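Jornelbridge Cricket Club: where we've got to with the Ibarra grant
Progress report no. 2, by Thư Quách, junior program lead 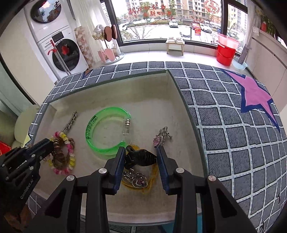 3 min read

Hi Jae-in, and hello to everyone at the Ibarra fund who gets this forwarded to them! You asked for something shorter than last time, so I'll try, but you know me.

The big news is that the girls' bowling program is running, and it's fuller than I expected. We have 40 players signed up as of March, split into an under-13 group and an under-16 group, and there's a short waiting list for the younger one. Most of them had never bowled a ball with a straight arm before the winter sessions. A few came over from softball and they throw like cannons (our fielding drills have gotten a little scary), but getting them to keep the elbow still is slow work. We're getting there.

On money: we've spent $2,055 so far. The biggest single piece was $893 for the new matting on the second net lane, which was a bit over what I'd put in the budget because the old base had to be leveled first. I moved the difference out of the travel line, and Jae-in okayed that by email. The rest went on junior-size balls, two sets of spring stumps and the hall rental at Fadach. Receipts are in the shared folder, except for the last hall invoice, which Fadach still hasn't sent me. I've asked twice.

The spin bowling clinic was my favorite part of this stretch. We did it over two mornings and I honestly thought the seam bowlers would get bored, but they stayed and wanted to try leg breaks too — some of them landed, plenty hit the side netting. One of the under-13s has a googly now and she won't show anyone the grip, including me.

Things that haven't gone so well. The speed gun is still on order from Ladix, and the delivery date has slipped again. That means I can't give you the before-and-after bowling speeds I promised in the application. I'd like to measure everyone once it arrives and again at the end of the season, if you're happy with that as a replacement. We also lost three outdoor sessions to rain, and I've only managed to reschedule one.

Coaching is the other worry. I'm covering both age groups myself most weeks, and with the under-16s starting matches I can't be at two grounds at once. Two of our women's team players have said they'll do the basic coaching course. The fee is $50 each and it isn't in the budget, so I'm asking now whether it can come out of the unspent travel money.

Next up: four friendly matches for the under-16s, a second spin clinic, and a fielding day for the younger group with softer balls — see above re: cannons. I still need to find an umpire for the first friendly, and the scorebooks need ordering.

Call me any time after 4 if the coaching question is easier to talk through.

Thư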